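Working Rules for Hand-Held Grippers, Unit 3: Small Objects on Soft Surfaces
Handout, revised 10 Mar 2018

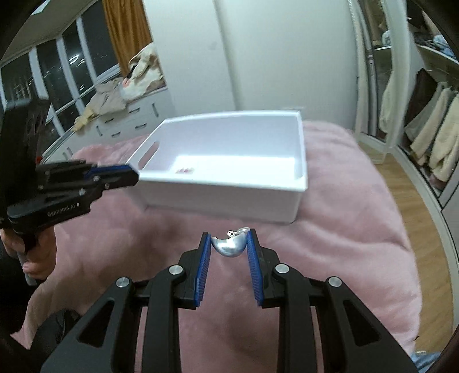

Yesenia Ayala wrote back on the October version of this unit that the rules read fine for a bench but fell apart the moment her group worked on bedding, and could we please say what "clear of the surface" means when the surface has pile. Great question! It changed most of section 2, so read that one even if you took the unit last term.

1. Before you pick anything up

Look at the pads first. Ribbed pads hold small shiny parts very well as long as the ridges are clean, and blanket fuzz is the worst thing for them. Wipe both pads between sets. Open and close the jaws all the way, slowly, and watch the pivot pins while you do it. If one side lags behind the other, stop and swap the tool.

Keep the target bin where both operators can reach it without crossing arms. Turn it so that the long wall faces whoever is placing. I know this sounds fussy. Try it both ways for one set and you'll never go back.

2. Soft surfaces

A blanket, a quilt or a thick rug moves when you touch it, and that is exactly why we love it as a practice surface. The rules:

Lift straight up until you can see a gap under the object, then travel. With long pile the gap has to be judged from the side, so bend down and look.

Never press the fingertips into the fabric to get under a part. Nudge the part onto a flatter fold with the outside of one tip, then close on it.

If fabric comes up with the object, open, back off, start over. Do not shake it loose.

Small metal pieces get pinched across the widest solid section. Avoid closing on loops, rings or anything thin that can bend.

3. Two grippers, one bin

One person moves at a time inside the bin's outline. The other may rest a tool at a corner but keeps it still. Say "in" when you enter and "out" when you leave, out loud, even if you're sitting shoulder to shoulder. Giuliana Carhuamaca's section has used this since the first Nallness sessions and their logs are a joy to read.

4. Counting and logging

A full set is 300 picks. Log drops, double grips and fabric grips in separate columns. The Plarkach group turned in 437 attempts with 124 marked "other", and we couldn't learn a thing from those 124. Please write a word or two next to every "other"!

A drop inside the bin still counts as a drop if it was let go above the rim.

5. For next time

Read the Fonard checklist, pages 1 to 3, and bring your own wording for the fabric grip rule. The Bensaid draft uses "entrainment" for it, and I'd like something a newcomer can understand on the first day. Partners stay the same as last week.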